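Guía de trabajo: carga y descarga de ropa con humanoide en puesto doméstico
Ollitz - Documentación técnica - Procedimientos de puesto
Redacción: Costel Rusu. Revisión: Eduard Kopecký. Última revisión: octubre.

1. Objeto y alcance

Este procedimiento fija las condiciones mínimas para ejecutar tareas de manipulación de ropa con un robot humanoide de dos brazos delante de una lavadora de carga frontal. Se aplica a los puestos de Vultivport y a cualquier puesto provisional montado con el mismo criterio. No sustituye a la evaluación de riesgos de la instalación, que debe hacerse según ISO 12100, ni al manual del fabricante del robot. Si hay discrepancia entre esta guía y el manual, prevalece el requisito más restrictivo.

Quedan fuera del alcance la lavadora en funcionamiento, el uso de detergentes y el trabajo con prendas mojadas. Para esos casos existe un anexo propio, todavía en borrador.

2. Material necesario

Robot con manos o pinzas revisadas y funda textil en buen estado, si la lleva.
Pulsador de parada de emergencia, cableado o inalámbrico, con comprobación al inicio de cada turno.
Cesto ligero, sin asas metálicas ni bordes cortantes.
Prendas de ensayo sin cremalleras, hebillas ni cordones sueltos de más de 13 cm.
Cinta de suelo para marcar la zona de alcance.
Hoja de sesión de Vitside, en papel o en tableta.

3. Preparación del puesto

3.1. Desconecte la lavadora de la red. No basta con dejarla en reposo: algunos modelos bloquean la puerta o mueven el tambor al pulsar el panel, y una mano robótica puede rozar el panel durante la aproximación.

3.2. Abra la puerta hasta el tope y compruebe que no retrocede por su propio peso. Si retrocede, nivele la máquina. No se admite sujetarla con cinta adhesiva ni con el propio cesto.

3.3. Marque en el suelo el contorno del alcance máximo de ambos brazos, medido con los dedos extendidos, y añada 300 mm. El contorno se repite cada vez que se cambia el efector final.

3.4. Revise la luz. Un suelo claro con sol directo produce dos efectos que hay que prever: saturación en las cámaras de muñeca y sombras duras del propio robot sobre el área de agarre. Un estor o una celosía reducen la intensidad, pero proyectan una trama que se desplaza a lo largo del día. Anote en la hoja la hora de inicio y la orientación de la ventana. Si el estimador de profundidad pierde el borde del cesto en la zona iluminada, desplace el puesto antes de tocar la exposición.
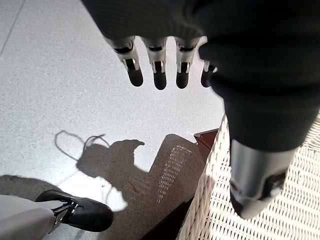

Dedos y pulgar de la mano derecha o izquierda según montaje: comprobar funda, punteras y distancia al trenzado.

3.5. Inspeccione las manos una por una, con el robot sin par en los brazos. La funda de punto debe cubrir los nudillos sin invadir las articulaciones descubiertas y sin formar bolsas que puedan engancharse en un trenzado. Las punteras no deben girar al aplicarles presión con dos dedos. Una puntera suelta se cambia; no se vuelve a pegar dentro del puesto.

3.6. Recorra los cables desde la muñeca hasta el hombro. Un bucle flojo es aceptable si no puede pasar por encima del borde del cesto ni entrar en la boca del tambor en ninguna postura de la tarea. Los que cuelgan por debajo del antebrazo se recogen con brida textil. Deje holgura suficiente para la rotación completa de la muñeca y verifíquela a mano.

3.7. Los cables que llegan al suelo se llevan por el lado contrario al del operador. Cuando la sala no lo permita, se fijan con canaleta baja en todo el tramo que se pueda pisar.

4. Personas en el puesto

4.1. Sólo entra en la zona marcada quien figure como operador en la hoja de sesión. Una segunda persona, fuera de la marca, mantiene el pulsador en la mano durante todo el ensayo. Dejarlo sobre la lavadora no cumple este punto.

4.2. Calzado cerrado, sin cordones sueltos. Pantalón que no arrastre. Se retiran acreditaciones colgantes, pulseras y auriculares con cable.

4.3. El operador se coloca en el costado, nunca entre el robot y la lavadora. Si tiene que recoger una prenda caída, pide parada, espera la confirmación verbal y entra después. La confirmación la da quien tiene el pulsador.

4.4. En Hubáček se trabaja con una palabra única para la parada, acordada antes de empezar y distinta de cualquier orden de la tarea. Se recomienda adoptar la misma práctica en todos los puestos.

5. Agarre de tejido

El textil deformable es el material que más incidencias genera, y la mayoría tiene su origen en una apertura mal elegida. De los 1.935 agarres registrados en la última campaña de Vitside, los fallos se concentraron en dos situaciones: prendas oscuras apiladas sobre otras del mismo tono y pliegues tomados junto a una costura.

5.1. Limite la fuerza de cierre antes de cargar el programa. El límite se ajusta en el controlador de la mano; un valor escrito en el guion de la tarea se puede perder al reiniciar.

5.2. Aproxime con la mano perpendicular al pliegue más alto. Cierre hasta detectar contacto, detenga el movimiento y tire unos milímetros hacia arriba. Si la corriente de los dedos no varía, el agarre está vacío: abra, retroceda y repita.

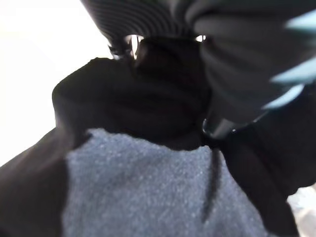 5.3. Tras el cierre, compruebe si el efector ha tomado una capa o varias. Con tejidos de distinto color la diferencia se aprecia en la cámara de muñeca; con tejidos del mismo tono conviene apoyarse en el peso estimado. No encadene más de 4 reintentos sobre el mismo punto. A partir de ahí se recoloca la prenda a mano, con el robot parado, y se anota.

5.4. El tejido no debe entrar en las articulaciones. Si una capa queda atrapada entre dos falanges, no abra la mano a velocidad nominal. Pase a modo manual, reduzca la velocidad al mínimo y abra dedo por dedo. Tirar de la prenda con la mano cerrada deforma los tendones y obliga a recalibrar.

6. Trabajo con dos brazos

6.1. Los dos brazos no comparten volumen salvo en la fase de transferencia. Defina esa fase como un estado propio, con entrada y salida explícitas, y rebaje en ella la velocidad de ambos.

6.2. Cuando los dos efectores sujetan la misma prenda, uno manda y el otro cede. El brazo que cede trabaja en control de impedancia, con rigidez baja en la dirección de tracción. Dos brazos en control de posición sobre una misma tela acaban en una rotura o en una parada por par.

6.3. Mantenga la transferencia a la altura del cesto o de la boca del tambor, delante del torso. Por encima de los hombros, las cámaras de cabeza pierden las manos y el operador pierde la referencia de los cables.

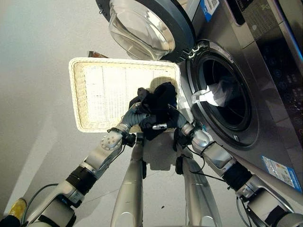
6.4. La puerta de la lavadora se incluye en el modelo de colisión como objeto fijo en posición abierta, con el vidrio y el aro completos. Se añade también la goma de la boca, que muchos modelos simplificados omiten y que es donde se enganchan las punteras. Las piezas de ropa que ya estén en el tambor no se modelan, pero se consignan en la hoja.

6.5. En la carga, la prenda entra primero y la mano después, nunca al revés. La muñeca no sobrepasa el plano de la goma más de lo que permita retirarla en línea recta.

7. Manejo del cesto

7.1. El cesto vacío puede sostenerse con una sola mano por el borde, siempre que la otra quede abierta y retirada hacia el cuerpo. Con ropa dentro se usan las dos.

7.2. Inclínelo despacio. Un cesto claro inclinado hacia la ventana refleja luz hacia la cabeza del robot, y la sombra del propio robot puede confundirse con una prenda oscura en el fondo. Antes de dar el cesto por vacío, el sistema debe comprobarlo desde dos inclinaciones distintas.

7.3. El borde trenzado se aplasta con presión sostenida. Alterne el punto de agarre entre repeticiones y retire el cesto si aparece una fibra rota: las puntas enganchan la funda de los dedos.

7.4. Con el cesto en alto, el robot no camina ni gira el torso. Si la tarea exige desplazamiento, se baja primero a la altura de la cadera. 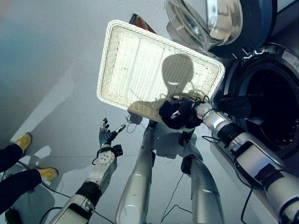 8. Parada y recuperación

8.1. Pulse la parada ante cualquiera de estos casos: una persona cruza la marca sin avisar, un cable se tensa, la puerta se mueve, una mano se queda dentro del tambor sin avance. No espere a que actúe el límite de par.

8.2. Tras la parada, los brazos pueden ceder por gravedad según la configuración de frenos. Deje alrededor de diez segundos antes de acercarse y hágalo por el costado.

8.3. Retire la ropa antes de rearmar. El rearme lo hace la persona que pulsó la parada, no la que maneja el programa.

8.4. La primera repetición tras una parada se ejecuta a velocidad reducida y sin prenda.

9. Registro

La hoja de sesión recoge: operador y responsable del pulsador, hora de inicio y fin, estado de la luz, límites de fuerza, número de reintentos por prenda, paradas y su causa, daños en funda o punteras. Las paradas sin causa clara se registran igualmente con el texto "sin determinar". Las hojas se entregan en Vultivport al cierre del turno y las revisa Kopecký antes de autorizar cambios de parámetros.

Las propuestas de modificación de esta guía se envían a Costel Rusu indicando el número de apartado.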